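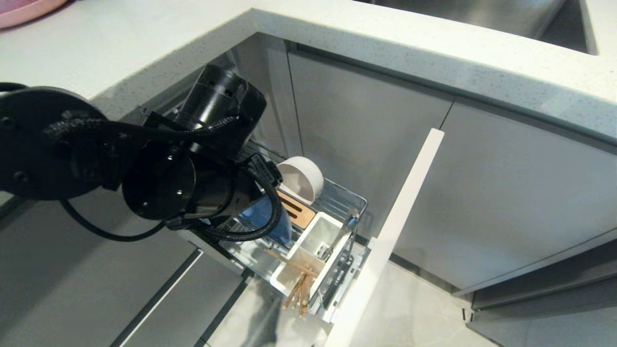

*Cesto extraíble de alambre en un mueble de cocina gris claro, con encimera blanca moteada.*

# El faro de Fledholm venderá entradas «sin colas» por tramos horarios

El faro de Fledholm, levantado en 1938, estrenará en febrero un sistema de entradas por franja horaria que promete acabar con las esperas al pie de la torre. La venta corre a cargo de la plataforma Cunex, y el operador Peeters se ocupará de los accesos y de la tienda.

La entrada general seguirá disponible en taquilla. La nueva modalidad, bautizada «acceso directo», cuesta 5 euros más y da derecho a entrar por una puerta lateral. Lo que no aclara la nota de prensa es qué ocurre después: la escalera es una sola, estrecha, y por ella suben y bajan todos los visitantes, hayan pagado el suplemento o no.

Peeters sostiene que el aforo del mirador quedará limitado a 14 personas por turno. Preguntada por la duración de cada turno, la empresa responde que será «flexible según la afluencia». Dicho de otro modo, quien reserve a las once no sabe si estará arriba a las once y cuarto o a las doce menos diez.

Tampoco convence del todo la cifra con la que se justifica el cambio. Según el operador, el faro recibió 1099 visitas en su mejor jornada del verano pasado. El dato no distingue entre quienes subieron a la torre y quienes entraron en la tienda o usaron los aseos, que son gratuitos.

En Poltau, donde Cunex gestiona desde hace dos temporadas las visitas a la ciudadela, el recargo empezó siendo opcional y hoy figura marcado por defecto al comprar por internet. La plataforma asegura que en Fledholm no será así. De momento, la página de venta no está activa y no hay forma de comprobarlo.

Los menores de edad mantienen la gratuidad, aunque el suplemento del acceso directo sí se les cobrará. Las reservas no admiten devolución, tampoco cuando el mirador cierre por viento.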